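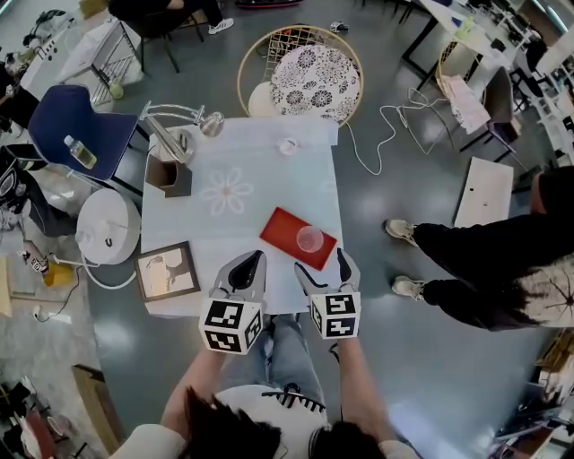

Teaching by hand at the Bosura open day

2/6/20

167 shares | 10 comments

Visitors to an automation open day usually expect an arm behind a fence. At Bosura, which occupies the ground floor of a former print works, the main demonstration was a small square table and a pair of grippers held in the hands. The company records people doing short household tasks and uses the recordings to train controllers for its two-armed machine, Grevia.

The gripper bodies are grey, with curved black finger pads, and each is mounted on a white cube carrying square black-and-white markers. The markers are what matter to the software. Their size and pattern are known in advance, so the position and angle of each cube can be worked out from an overhead view, and the path of the gripper follows from that. Bosura keeps one cube per hand and treats left and right as separate tracks that share a clock.

The task on show was clearing and resetting a table. A clear plastic cup stood on a red tray, with a small white cup further back, near a brown pen holder and a clamped desk lamp. Vusumuzi Sibiya, who runs the recording sessions, chose clear plastic on purpose. "An opaque cup gives you an edge all the way round," he said. "With a clear one you get the rim, some tint where the light comes through, and whatever is printed on the table underneath. If the policy only works on opaque cups it isn't much use in a kitchen."

Each recording is called a take. A take begins with both grippers in view over the front edge of the table and ends when they return there. The operator is asked to work at an even pace and to avoid crossing the hands, as a crossed pair hides one cube behind the other and the track is lost. Short gaps are filled by interpolation. Longer ones cause the take to be thrown out, and on the figures given to visitors 50 takes were rejected for this reason in the last batch, against 1,767 kept.

Visitors were allowed to try. The grippers are lighter than they look, and the difficulty lies mostly in the wrist. Fingers can roll a cup slightly to correct a bad grasp – the pads cannot, so the whole forearm has to turn. My own first attempt approached the cup too low and pushed it across the tray before the pads had closed. Sibiya suggested coming in from the side with the elbow raised, and the second attempt was tidier, if slow.

Processing is done with a package called Janine, written in-house. It reads the markers, smooths the paths and flags any movement faster than Grevia's joints can follow. Those sections can be stretched in time or discarded. Stretching is the default, although staff disagreed over whether a slowed-down grasp still counts as a good one.

Moodley, the simulator, was shown on a laptop afterwards. It replays a take with a model of the machine in place of the operator's arms and reports any pose that cannot be reached. Low grasps close to the front edge fail most often, where the elbow joint runs out of travel. A revised elbow is due in December.

Bosura will not say how often Grevia completes the cup task unaided, and the machine was not run during the visit. Sibiya said the present test uses a fixed tray position, with changes of angle to follow once the new elbow is fitted.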